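# Sorting the Shared Bins at Birkdale

The Birkdale family resource center opens its storage room to member households every Thursday afternoon. In March the center's household goods coordinator met with the Mesent newsletter to discuss how donated toys and small household objects are received, sorted and sent out again. The interview took place in the storage room, and the coordinator asked to be identified by title only.

The center took over the lending collection from the Trekelbridge branch when that building closed. The collection then held 2000 items, many of them without a label or a record. "We received everything in mixed boxes," the coordinator said. "Kitchen things were in with bath toys, and the bath toys were in with craft supplies. The first decision was that we would not try to fix it all in one month."

The approach since then has been to work from one open bin at a time. Donations go in as they arrive, and the bin is emptied before another is started. The coordinator described the limit as the most useful rule the center has adopted. "A bin with a broad rim and sloping sides lets you see most of what you have. In a deep box, the small things go to the bottom and stay there until somebody turns the whole thing over."

Asked whether toys and household objects should be separated at the door, the coordinator said that the center had tried this and given it up. Donors were uncertain where many things belonged, and the line at the counter grew long. 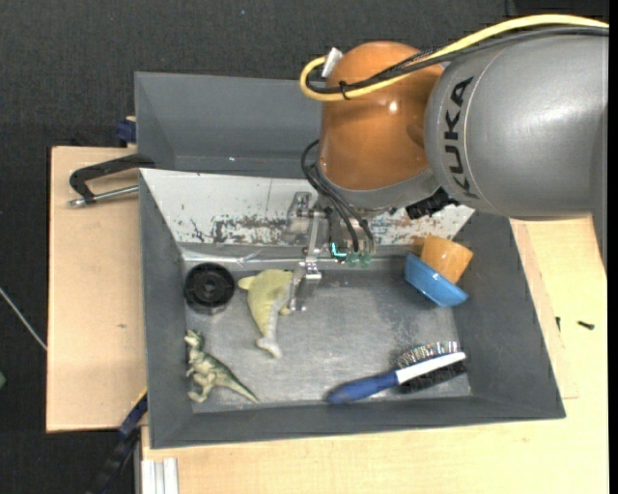
"A family does not think in our categories," the coordinator continued. "They clear a shelf, and what was on the shelf comes to us together. It is our job to take it apart."

Each item is picked up singly and checked before it is assigned a place. Soft plastic toys are squeezed to see whether they hold water, and anything with a split seam is set aside. Items meant for children under 3 are kept on their own shelf. Household objects are wiped down and matched with their lids or other parts where these can be found.

The coordinator was direct about the condition of the equipment. The center keeps its bins in service for years, and scuffs and scratches are not grounds for replacement. "We look for cracks and sharp edges. A worn floor in a bin tells me that it gets used. I would sooner spend the money on shelving." The most recent shelving was purchased with a grant from the Shukla Fund, which also paid for a second sink.

Lending remains the larger part of the work. A household may take up to 2 boxes at a visit and keep them until the next month. At present 200 households are registered. Animal toys go out more often than any other kind, according to the coordinator, and sea animals have been requested so regularly that they now have their own box. Puzzles are borrowed less often — the center requires that they be checked for missing pieces when they are returned, and some families find this inconvenient.

The coordinator expressed some reservations about the present arrangement. The storage room has one door, and returns and new donations pass through it at the same time. Items that should have gone back to a shelf have on several occasions been placed in the donation bin and sorted a second time. A separate return counter has been proposed for the hallway, although the building's owner has not yet given permission.

"I would also like better labels," the coordinator said. "The ones we inherited from Trekelbridge use a number code, and the key to the code did not come with them. We have worked out most of it. There is still a group marked with a double letter that we cannot place."

Households that wish to donate are asked to bring items clean and dry, in an open box or bag, and to keep batteries separate. Large furniture and electrical goods are not accepted. Donations are received during the Thursday opening, and the counter closes at 5 p.m.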